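O copo de plástico

Quando a mãe morreu, o Ottmar Ehlers ficou com o apartamento, o carro e o quiosque de bebidas junto à estação de Nendbridge. O apartamento vendeu-o. O carro não pegava. O quiosque tinha contrato até julho e um inquilino que deixara de pagar, de modo que numa manhã de chuva o Ottmar foi lá com a chave e um rolo de sacos do lixo.

O inquilino chamava-se Spahić e já não estava. Tinha deixado um bilhete colado ao balcão, com a data, abril de 2019, e a frase «o letreiro funciona, o resto é ver». O letreiro funcionava, de facto. Era um tubo cor-de-rosa que dava a volta ao tecto e que só se apagava no quadro geral, e o quadro geral servia também o frigorífico. Quem quisesse bebidas frescas tinha de trabalhar em cor-de-rosa.

O Ottmar despejou primeiro o lixo. Depois abriu os armários. Encontrou guardanapos, palhinhas, uma lata de chá com a tampa amolgada e, debaixo do lava-loiça, uma caixa de cartão com copos. Na caixa estava escrito 1.000. Faltava a primeira manga, e alguém tinha riscado o número e escrito 900 por cima, a esferográfica. Pareceu-lhe uma coisa honesta para se fazer a uma caixa.

Sentou-se no banco alto e pensou em quanto valeriam. Pouco. Telefonou para a Gruller, a firma que fornecia os quiosques da linha toda, e perguntou se aceitavam devoluções.

- De copos? - disse a rapariga.

- De copos.

- Estão fechados?

- Uma manga está aberta.

Ela pediu-lhe que esperasse. Ouviu-se música, depois outra vez a rapariga. Não aceitavam. Podia, se quisesse, encomendar tampas, que agora estavam em promoção. O Ottmar disse que ia pensar e desligou.

Tirou um copo da manga, passou-o por água e encheu-o na torneira. Bebeu de pé, a olhar para a rua. Passava gente com guarda-chuvas a caminho do comboio das oito e quarenta. Uma mulher parou, viu luz e bateu no vidro.

- Já abriu?

- Não - disse ele. - Estou só a arrumar.

- Mas tem chá?

Ele olhou para a lata. Tinha chá.
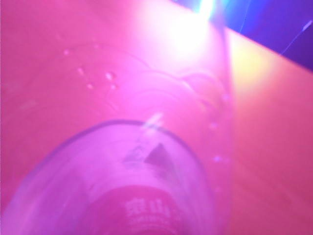 Levou algum tempo a descobrir como se ligava a chaleira. A mulher esperou debaixo do toldo sem se queixar. Quando a água ferveu, o Ottmar lembrou-se de que aqueles copos eram para bebidas frias e foi procurar outra coisa. Havia uma caneca de loiça na prateleira, com o nome de um hotel de Garkska. Lavou-a duas vezes.

- Tem de a trazer de volta - disse.

- Apanho o comboio daqui a seis minutos.

- Então beba aqui.

Ela bebeu ali, depressa, a soprar. Perguntou quanto era. Ele não fazia ideia e disse um euro. Ela deixou a moeda no balcão e foi a correr para a plataforma. O Ottmar pôs a moeda dentro do copo em que tinha bebido a água, e o copo ao lado da caixa registadora, que não abria.

Ao meio-dia tinha arrumado o armário da esquerda e servido mais quatro pessoas. Um homem quis café e levou chá. Dois rapazes quiseram qualquer coisa fresca e ele fez-lhes chá com gelo, que saiu fraco, mas para isso os copos serviam. Os rapazes perguntaram se a luz era sempre assim.

- É - disse o Ottmar.

- Fica fixe.

Não respondeu. Doíam-lhe um pouco os olhos. Quando saía à rua para sacudir o pano, via tudo esverdeado durante um minuto, os táxis, os pombos, a própria mão. A mãe trabalhara ali dezanove anos, antes do Spahić e antes do letreiro, com uma lâmpada normal e um rádio. Dizia que o difícil era o frio nos pés. Ele nunca lhe tinha perguntado mais nada sobre o assunto e agora, de joelhos no chão a esfregar uma nódoa de xarope, percebeu que sabia muito pouco: a que horas ela abria, se almoçava sentada, onde punha o casaco.

O casaco, pelo menos, resolveu-se. Atrás da porta havia um prego à altura do ombro dela. O Ottmar tinha pendurado ali o seu sem reparar, e as abas arrastavam no chão.

Fechou às cinco. Fez as contas no verso do bilhete do Spahić. Juntando o que estava no copo e o que lhe tinham dado pela tarde fora, não chegava para um dia de renda, nem de perto. Escreveu o total, sublinhou-o e escreveu ao lado o que lhe faltava pagar até ao fim do contrato. Eram 663 euros, descontada a caução. Tinha contado com mais.

Lavou a caneca do hotel e virou-a sobre um pano. Lavou também o copo, embora fosse de deitar fora, e deixou-o ao lado dela. Depois pegou no telefone e ligou outra vez para a Gruller. Atendeu a mesma rapariga.

- É por causa das tampas - disse ele.

- Quantas quer?

- Qual é o mínimo?

- Mil.

O Ottmar olhou para a caixa de cartão, para o número riscado e para o outro por cima. Perguntou se entregavam de manhã cedo. Ela disse que sim, antes das sete, desde que houvesse alguém para assinar.

- Há - disse ele.

Desligou o quadro, lembrou-se do frigorífico e voltou a ligá-lo. Da paragem do autocarro ainda se via a luz, a bater na chuva e no passeio molhado. Ficou a olhar até o autocarro chegar e depois procurou nos bolsos uma moeda para o bilhete.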